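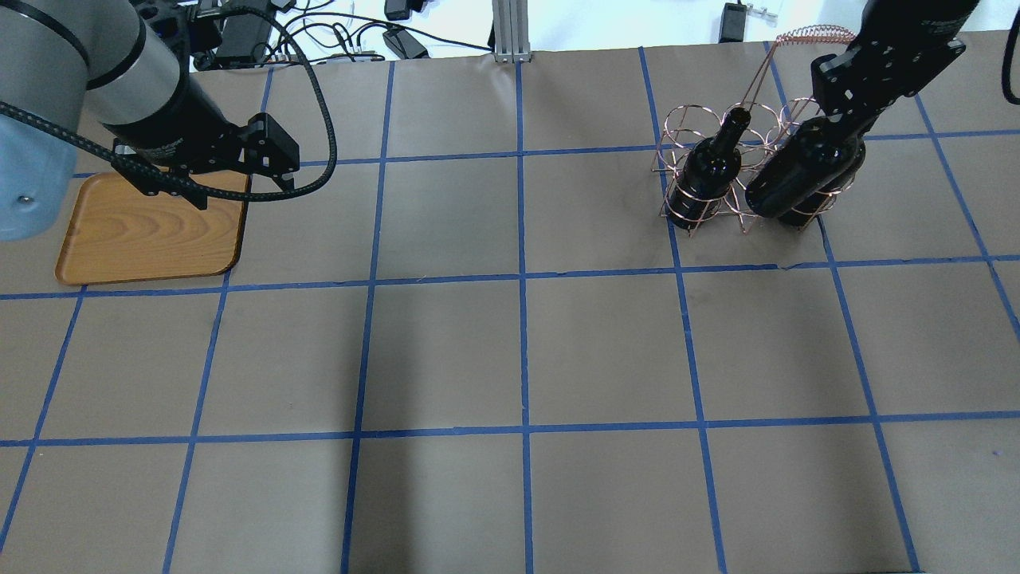
Fire and exit inspection, Edell Craft Workshop, Nistville. Walked on Tuesday, July 9, 2019, by Drahomíra Halás, with the building open and classes on. The checklist follows the same order as last time, front door to back. Paper table coverings are allowed, including brown kraft held down with blue painter's tape, but they count as combustible and stay clear of heaters and hot tools. Items marked FIX need a date from the shop before the September visit.

## 1. Exits and routes

- [x] Front door opens fully from inside without a key
- [x] Hall to rear door clear
- [ ] Rear door latch - **FIX**

Comment: Latch sticks when the door is pulled hard shut. It opened on the second push. Kovalchuk fitted the door and should look at the strike plate before anyone files it down. The yard gate past the door was unlocked and swings outward as it should.

- [x] Exit sign over front door lit
- [x] Exit sign over rear door lit
- [ ] Emergency light at stair foot - **FIX**

Comment: Came on at the test button and faded before I reached the landing. Replace the battery, test again, and write the result in the log.

## 2. Extinguishers

- [x] Unit 191, front hall. Gauge in green, pin and seal in place
- [x] Unit 885, kiln room. Gauge in green, bracket tight
- [ ] Tag on 885 signed for the current month - **FIX**

Comment: The unit itself is fine. Only the tag is behind. Whoever does the monthly look should initial it at the time and not leave it for the office. 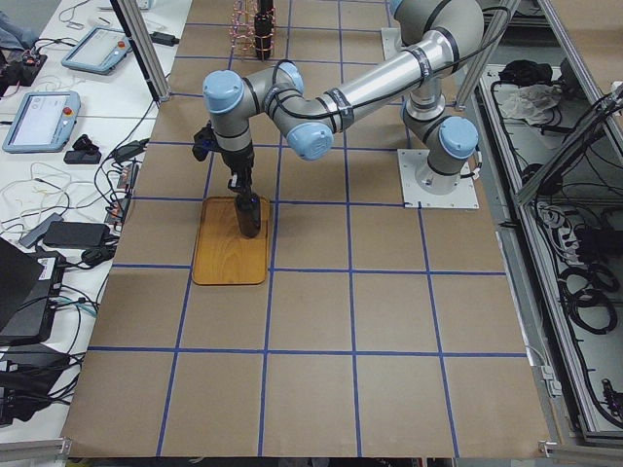 - [x] Both units reachable without moving anything
- [x] Staff on shift could point to the nearest one

## 3. Kiln room

- [x] Clear space kept on all sides of the kiln
- [x] Vent fan runs
- [x] Isolator switch labeled
- [ ] Shelf above the kiln controls empty - **FIX**

Comment: Two cardboard boxes of glaze sample cards. They need to go to the storeroom. This was also noted last year.

## 4. Electrical

- [x] Panel door closes, circuits labeled
- [x] No extension cords run under mats
- [ ] Outlet cover by the sink - **FIX**

Comment: Cracked across the lower screw. The outlet is taped off and should stay that way until the cover is changed.

## 5. Storage and trash

- [x] Oily rags in the lidded metal can
- [x] Solvents in the locked cabinet, list on the door matches
- [x] Trash taken out at closing

Comment: The Corkau delivery was still on its pallet in the storeroom. It was not in the way of anything, but it should be broken down this week - the aisle is narrow there.

## 6. Paperwork

- [x] Alarm panel code on file (2034)
- [x] Drill held and written up
- [ ] Evacuation plan at rear door - **FIX**

Comment: The posted plan still shows the old partition. Print the current one and put it at eye level.

Open items: 6. Send dates for each one to D. Halás in writing.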